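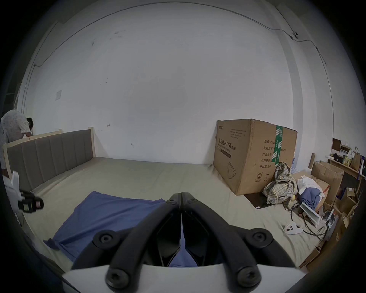
Our power bill for the July quarter came to $416, and I've spent a few evenings working out where it all went. Most of it was the old wall heater in the back room. We ran it every night through winter with the door open, heating the hallway as well. The bedroom got very little of it. A beige fitted sheet on a big bed looks warm enough, but by 5 am in Tumden it's freezing, so on went the electric blanket too.

Khoa Ninh down the road paid $184 for the same months. He has curtains to the floor and a door snake at each end of the house. 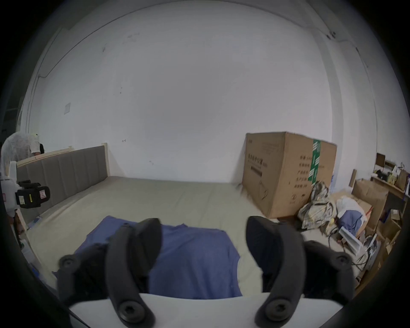 Posted by Xuân Tôn on Wednesday, January 22, 2025

I've since bought door seals and had the ceiling batts topped up. The batts cost $400 – less than I'd budgeted. Summer is the wrong time to judge them for cold, but the house is staying cooler in the arvo. Next job is the gap under the laundry door, and I still need to ring Wastmont about the off-peak tariff.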